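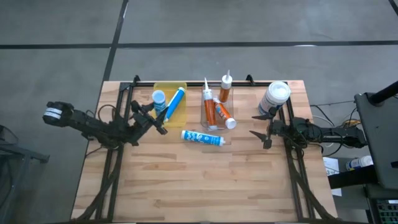 Two robot arms share one table with a set of caulk tubes and trays.

How Does a Robot Learn to Pick Things Up?

You can probably pick up a tube of toothpaste without thinking. Your eyes find it, your hand opens, and your fingers close until it stops slipping. You learned this when you were very small, and you dropped a lot of things along the way.

A robot starts with none of that practice. At the Figueroa lab, a project called Nutura is studying how two robot arms can learn to handle tubes of caulk. Caulk is a soft paste that people squeeze into gaps around windows and bathtubs. It comes in long tubes with a pointed nozzle at one end. The job is to pick up a tube, stand it up, and put it in a tray.

Learning by copying

One way to make a robot do a job is to write down every move. Move left. Move down. Close the fingers. That works well in a factory where each part always arrives in the same place. It works badly on a table where a tube might be lying down, leaning on something, or pointing the wrong way.

The Nutura team uses a different method. A person steers the robot arms through the whole job, and the computer records it. It saves what the cameras saw and how the arms moved at each moment. One recording like this is called a demonstration.

Next, a computer program studies the demonstrations. It looks for links between pictures and moves. When the tube looked like this, the arm moved like that. After a great deal of studying, the program can look at a new picture and choose a move of its own. Scientists call this imitation learning. To imitate means to copy.

What the robot sees

Each arm ends in a gripper. A gripper does the work of a hand, but the ones on this table have two fingers and no thumb. Small cameras near the grippers ride along with the arms. They get a very close view of whatever the fingers are holding.

A close view is useful for small details, such as whether the fingers are touching the tube on both sides. It can also be strange. When a tube is held with its nozzle toward the camera's bottom edge, or when the camera itself is turned, the words on the label may come out upside down. The robot does not mind. It isn't reading the words. It uses the colors, edges, and shapes to work out how the tube is placed.
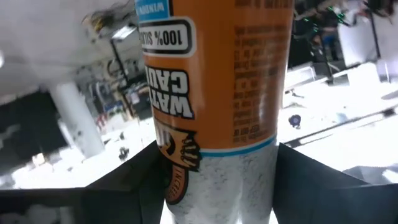

Evaristo Carrillo asked whether the robot knows that the thing in its fingers is caulk. He said he had tried to explain it to his daughter and got stuck.

The answer is no. The program has never squeezed a tube or sealed a window. It has only numbers that come from pictures, and other numbers that come from the arms. It can get quite good at moving a tube without having any idea what the tube is for.

Another camera stays still and looks across the table. It cannot see the fingertips as well, but it can see several objects at once. The program uses both kinds of view. You do something similar when you look around a room for your shoe and then look closely at the laces.

The still camera also picks up plenty that has nothing to do with the job. There may be lights, curtains, and people in the background. The program has to learn that the tubes matter and that a person at a far table does not. Many different demonstrations help with this, because the background changes from one to the next while the job stays the same.
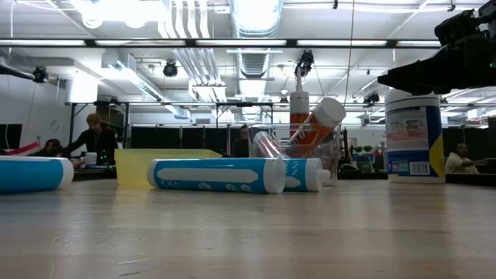 A question about practice

The team had a question. Is it better to give the robot more demonstrations, or better ones?

People had recorded 665 demonstrations. Some were smooth. In others the person steering had stopped to think, bumped a tray, or grabbed a tube and let go again. The team watched all of them, which took most of October. They picked out 400 in which the job was done without a long stop or a bump.

Then they trained two programs. The first one studied all 665 demonstrations. The second one studied only the chosen 400. Everything else was kept the same. The arms, the table, the objects, and the cameras did not change. This is called a fair test. If you change only one thing, you have a good chance of knowing what made the difference.

Each program got 44 tries at moving a tube into a tray. Before each try, a person set out the objects in a new way, and both programs had to face the same set of layouts.

What happened

The program that had studied 400 demonstrations dropped the tube in 3 of its 44 tries. The program that had studied all 665 dropped it more often. It also tended to stop in the air above the tray and wait. The team thinks it had copied the waiting from the people.

So in this test, the smaller set of practice was the better one. A robot that learns by copying will copy mistakes too, and it has no way of telling which parts you meant.
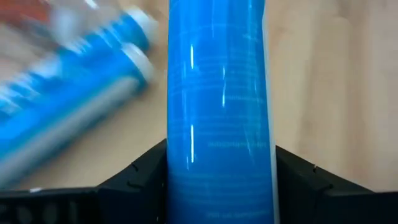 There are limits to what the test shows. It used one job and one kind of object. Tubes are fairly stiff, and they are easier to hold than a sock or a bag of rice. A second group, at Mimen, plans to repeat the test with soft things. If their results are different, that will be worth knowing as well.

The Nutura team also wants to look again at the demonstrations it left out. In some of them a tube slipped and the person caught it and fixed the problem. A robot might need to see that. If every demonstration is perfect, the robot never finds out what to do when a tube starts to fall.

Words to know

Demonstration: a recording of a person steering the robot through a job.

Gripper: the part at the end of a robot arm that holds things.

Imitation learning: a way of teaching a computer program by giving it demonstrations to copy.

Fair test: a test in which only one thing is changed.

Try it yourself

Ask a friend to close their eyes and hold out one hand. Put a marker on the table. Using only words like "left," "down," and "close," guide your friend's hand until it picks up the marker. Now move the marker and say exactly the same words again. See where the hand ends up.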